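Old office computers get a second life on the workbench at Skister

20 Aug 2019

I've been meaning to stop by the Skister repair room since April, when they moved out of the basement on Bühler Street and into the old print shop. I finally made it over this week, and I ended up staying most of the afternoon (I had planned on twenty minutes and a cup of coffee!).

The big news is that they're swapping processors. Up to now Skister has mostly done the simple stuff — more memory, a new drive, a good cleaning, out the door. But a pile of retired desktop workstations came in from Valtness when that company cleared out its second floor, and those machines are a step up from the usual home computer. Good cases, strong power supplies, plenty of memory slots. The weak spot is the chip in the middle, and that's the part you can still change on a machine like this, if you're careful.

I know a little about this, by which I mean I once built a computer in my kitchen and had to take it apart again the same night. So I was happy to just pull up a stool and watch how it's done properly.

First the case gets opened and the dust comes out. There was a lot of dust. Then the cooler comes off, and the dried-up gray paste gets wiped away with alcohol and a lint-free cloth. I'd always used a paper towel at home and I got a look for saying so. Next the little lever is let up, the metal bracket swings open, and there's the old processor sitting in its socket, a square of metal on a thin green board. You lift it straight up by the edges. You don't touch the bottom, you don't slide it, and you definitely don't set it down on your sweater, which is what I did in my kitchen.

The loose processors live in a plastic holder while they wait their turn, and there's a list taped to the wall saying which chip is going to which machine. The list has a column for the board and a column for the chip, and then a third one headed "checked twice," which I liked. Two chips can look almost the same from above and still not belong on the same board. The socket has to match, and even if it does, the board may need newer firmware before it will recognize the chip at all. They do that update first, with the old processor still in place, and only then start unscrewing things.

Once the new chip is in, it's the same thing backward. Line up the corner marks, lower it in, close the bracket, push the lever down. The lever takes more force than you'd like — I was holding my breath and I wasn't even the one pushing. A dab of fresh paste goes on top, then the cooler, with the screws tightened a bit at a time in a crisscross pattern so it sits flat. Then memory, cables, power, and everybody leans in to watch the monitor.

While I was there one machine came up on the first try and one didn't. The second one just sat there with its fan running. It was a memory stick that hadn't clicked all the way in, so out it came and back in it went, and after that it started up fine. I was told this is the most common problem by a mile, and that it's worth checking before you begin to suspect anything expensive.

The finished computers get a test program called Fiveo, which keeps the processor busy overnight while it logs the temperature. Anything that climbs past 85 degrees Celsius goes back on the bench to have its cooler reseated. The ones that pass get a clean install and go on the shelf by the front window, where they'll sell for 85 dollars each. There's a lower price for students, so ask at the counter. Keyboards and mice are extra, and monitors come and go, so if you need one, call ahead.

If you'd like to bring in an old desktop of your own, Skister will look it over for 20 dollars and tell you whether a new processor makes sense. Sometimes it doesn't. For a lot of people a solid state drive does more for less money, and they'll say so. Laptops are a no for this kind of work. In most of them the processor is soldered in place, and there's no lifting it out with your fingers or anything else.

They're also asking for parts. Coolers with all their screws are at the top of the wish list, followed by matched pairs of memory and any of those clear plastic shells that processors are sold in. Please don't drop off bare chips in a sandwich bag. Somebody did that last month and it hurt to look at. Bring power cords too, if you have a drawer full of them like I do, and label them if you remember what they came from.

The shop is at 810 Bühler, a few doors up from the old basement entrance. The bell doesn't work, so knock hard. I went home and took the side panel off my own computer, looked in at the dust for a while, and put it back on. Next weekend, maybe.

Processors and the holder, plus a look inside a Dell:
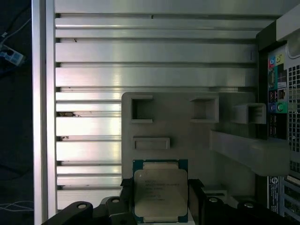
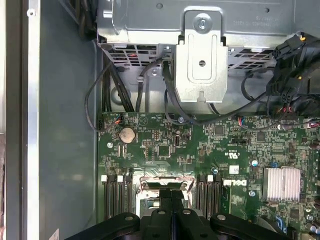
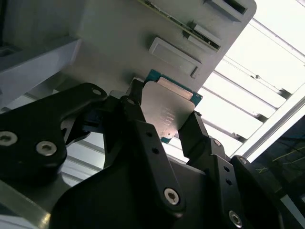
Comment from Marshfield85: I bought one of the Valtness machines in the first batch and it's been great for photo editing, much quicker than my old one. The only thing I'd add is to ask what power supply is in yours before you go shopping for a graphics card. Mine didn't have the extra plug the card needed, and the adapter I ordered was the wrong kind, so I ended up back at the counter anyway. They had the right cable in a box under the register. Also, the parking behind the building is permit only until five, so use the street.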